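Week 5: The Ciltberg trials

Read the first 64 pages of the Okeke reader before class. The court at Ciltberg tried guards and clerks from the Dallen camp in two sets of hearings. Most of the clerks said they had only handled paper.
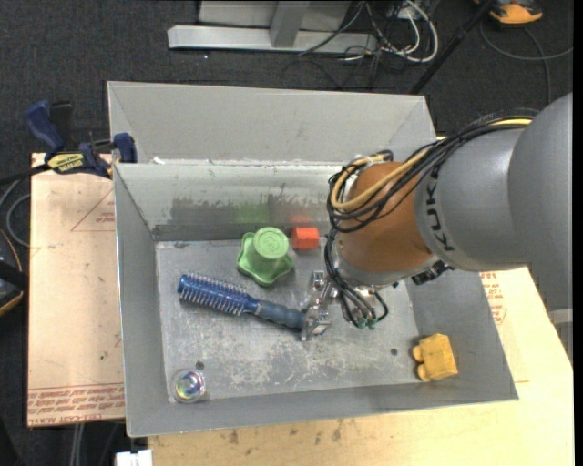

The second hearings opened in October and relied on transport lists, with few living witnesses. Note how the judges treated a signature as proof of knowledge. The appeal court disagreed on this point, and the full ruling stayed sealed until 2000.

Response papers are due Monday, April 23, 2018. Two pages, with footnotes.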